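Rules for logging garment handling with a hand-held gripper?

Plornwood Makers Help > Robotics > Good practice

Kuldeep Mittal
Posted in October

I've started recording folding and picking demos at home with a hand-held gripper and I'm having a great time with it! The trouble is that my notes are a mess. We have three people contributing and everyone has their own idea of a "good grasp." Is there a sensible set of rules for clothes, especially heavy stuff like leather? I'd love to fix this before we get to 800 clips.

Grumow
18 replies in this section

Yes, write the rules down now! Ours fit on one page. Start with where you grab. On a jacket we take a fold of the material between both pads and leave zippers, buttons and buckles alone. 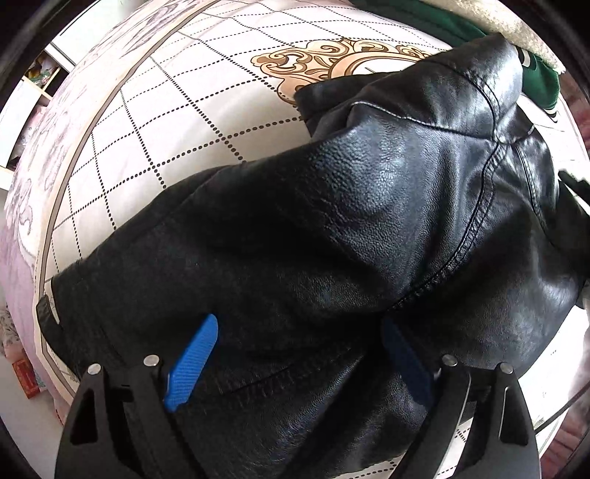 Leather jacket on the bed, fold held between the blue pads.

Seams are allowed, but log them — a stitched edge is thicker than a single layer and your model should get to know both. Other rules we stick to:

Start every clip with the gripper open.
One garment is the target, and its name goes in the log. Other clothes may stay on the bed.
Don't smooth things out first. Bunched up is great data!
If you drop it, keep the clip and tag it "slip."
Wipe the pads every 13 clips.

We also have 2 people label the same batch once a month and compare. It's eye-opening, and kind of fun.

Indau

agree with most of that but the pad wiping number is just habit imo. I do it when they look dusty. also check the screws on the fingers before you start

Kuldeep Mittal

Love this, thank you both! Borrowing the "slip" tag tonight. Kovács on our team wants a separate tag for seams, so I'll add that too.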